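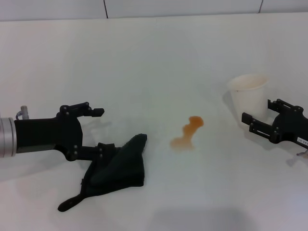
Skornel Zweiarmstation im Betriebsrestaurant: Prüfbericht der Abteilung Arbeitsgestaltung

Gegenstand der Bewertung
Bewertet wird die zweiarmige Tischreinigungsstation Skornel in der Ausführung mit Parallelgreifern und Kopfkamera, wie sie im Betriebsrestaurant des Standorts Flarkside der Gorkham-Gruppe betrieben wird. Die Station nimmt benutzte Becher vom Tisch, wischt verschüttete Getränke mit einem Mehrwegtuch auf und gibt die Fläche anschließend zur Sichtkontrolle frei. Der Bericht richtet sich an Standorte, die eine Anschaffung erwägen, sowie an die dortigen Betriebsräte.

Die Beobachtungen stammen aus dem Regelbetrieb zwischen März und Mai. Erfasst wurden 2355 Reinigungsvorgänge. Die Leitung der Untersuchung lag bei Mireille Coste, die Gespräche mit den Beschäftigten führte Oddur Gunnlaugsson.

Aufstellung und Inbetriebnahme
Die Station benötigt einen festen Arbeitstisch mit heller, matter Oberfläche. Auf dem zunächst vorgesehenen Tisch mit Holzdekor wurden Teeflecken regelmäßig übersehen; nach dem Wechsel auf eine weiße Platte trat dieser Fehler nur noch vereinzelt auf. Der Hersteller weist in der Dokumentation auf diesen Punkt hin, allerdings erst im Anhang. Für Standorte mit vorhandener Möblierung ist das ein erheblicher Kostenfaktor und sollte im Angebot an vorderer Stelle stehen.

Die Einrichtung durch den Dienstleister Hallgrímsson dauerte vier Arbeitstage, einen mehr als vereinbart. Ursache war die Kabelführung an den Handgelenken, die an der linken Seite nachgebessert werden musste. Die Schulung der Schichtleitungen war auf einen Vormittag angesetzt. Das Küchenpersonal war zu dieser Schulung nicht eingeladen, obwohl es die Station im Alltag bedient. Der Termin wurde auf Verlangen des Betriebsrats für alle Schichten wiederholt.

Leistung im Betrieb
Ein vollständiger Vorgang mit Becher und Flüssigkeitslache dauert im Mittel 180 Sekunden. Eine geübte Kraft erledigt dieselbe Aufgabe in einem Bruchteil dieser Zeit. Für die Bewertung ist der Unterschied weniger bedeutsam, als er zunächst erscheint, da die Station an einem Ablagetisch im Rückgabebereich arbeitet und dort kein Gast wartet. In der Mittagsspitze zwischen 12 und 13 Uhr bildet sich jedoch ein Rückstau, den das Personal von Hand auflösen muss.

Das Greifen leerer Pappbecher gelingt zuverlässig, sofern der Becher aufrecht steht. Gestapelte Becher werden häufig als ein einziger Gegenstand behandelt. Liegende Becher werden in der Regel erkannt, mitunter aber so ungünstig gefasst, dass der Rand einknickt und Restflüssigkeit austritt. Die Reihenfolge der Arbeitsschritte ist sachgerecht festgelegt: Zuerst wird der Becher gesichert, danach wird gewischt. Während der rechte Arm den Becher führt, kann der linke das Tuch bereits halten. Dadurch entfällt ein Umgreifen, das in der Vorgängerversion viel Zeit kostete.

Beim Wischen ist das Ergebnis uneinheitlich. Wasser und dünner Tee werden gut aufgenommen. Gesüßte Säfte hinterlassen einen klebrigen Film, der einen zweiten Durchgang mit feuchtem Tuch erfordert. Die Station führt diesen zweiten Durchgang nur aus, wenn er von Hand angefordert wird. Ungünstig ist ferner das Verhalten bei stark zusammengefalteten Tüchern: Der Greifer fasst den Stoff an einer beliebigen Stelle, und die wirksame Wischfläche fällt entsprechend klein aus. Die Beschäftigten legen die Tücher daher inzwischen einlagig bereit. Dieser Arbeitsschritt ist in keiner Stellenbeschreibung enthalten und wurde bei der Personalbemessung nicht berücksichtigt.

Auswirkungen auf die Beschäftigten
Im Rückgabebereich waren vor der Einführung zwei Personen je Schicht eingesetzt. Diese Besetzung gilt weiterhin; eine entsprechende Zusage wurde vor der Beschaffung schriftlich vereinbart. Die Tätigkeit selbst hat sich verändert. Der Anteil des Wischens und Abräumens ist gesunken, der Anteil der Überwachung, der Tuchversorgung und der Störungsbeseitigung ist gestiegen.

Birthe Arnardóttir, seit neun Jahren in der Spülküche tätig, bewertet die körperliche Entlastung als deutlich. Das wiederholte Vorbeugen über den tiefen Ablagetisch habe ihr vor allem am Ende der Spätschicht Beschwerden bereitet. Kaj Eyvindsson aus derselben Schicht beurteilt die Veränderung zurückhaltender. Er werde im Verlauf einer Schicht häufig aus anderen Aufgaben herausgerufen, um eine Meldung zu quittieren, und empfinde diese Unterbrechungen als belastender als die frühere Handarbeit.

Beide Einschätzungen werden durch die Aufzeichnungen gestützt. Im Untersuchungszeitraum waren 240 Eingriffe erforderlich. Davon betrafen 70 das Tuch, meist nach einem Verlust aus dem Greifer. Die übrigen verteilten sich auf Becher, Fremdgegenstände und Kommunikationsfehler. Eine gebündelte Anzeige, die nicht dringliche Meldungen bis zum Ende eines Durchgangs zurückhält, würde die Belastung nach unserer Einschätzung spürbar senken. Skornel hat eine solche Funktion in Aussicht gestellt, jedoch keinen Termin genannt.

Zu regeln war außerdem der Umgang mit den Kamerabildern. Die Kopfkamera erfasst beim Eingriff zwangsläufig auch die Hände des Personals. Die von Þórey Skov verhandelte Betriebsvereinbarung schließt eine Auswertung zur Leistungs- und Verhaltenskontrolle aus und begrenzt die Speicherung auf Störfälle. Standorten ohne vergleichbare Regelung wird von einer Inbetriebnahme abgeraten.

Wartung und Hygiene
Die Greiferfinger bestehen aus Gelenkgliedern mit offenen Schraubverbindungen. In den Vertiefungen setzen sich Getränkereste fest, die mit einer weichen Bürste entfernt werden müssen. Die tägliche Reinigung beansprucht zwölf Minuten und fällt in die Abschlussphase der Spätschicht — ein Zeitpunkt, der mit der Grundreinigung der Spülküche zusammentrifft. Geschlossene Überzüge sind als Zubehör lieferbar, lagen zur Prüfung aber nicht vor.

Bewertung
Die Abteilung vergibt die Einstufung »bedingt geeignet«. Für Rückgabebereiche mit mäßigem Aufkommen und geeigneter Tischfläche kann die Station eingesetzt werden. Für Gasträume mit laufendem Publikumsverkehr wird sie in der geprüften Ausführung nicht empfohlen.

Vor einer Beschaffung sind die Kosten der Möblierung, der Zeitbedarf für Tuchversorgung und Reinigung sowie die Teilnahme aller bedienenden Beschäftigten an der Schulung verbindlich zu klären. Rückfragen zur Betriebsvereinbarung nimmt das Büro des Betriebsrats in Flarkside entgegen.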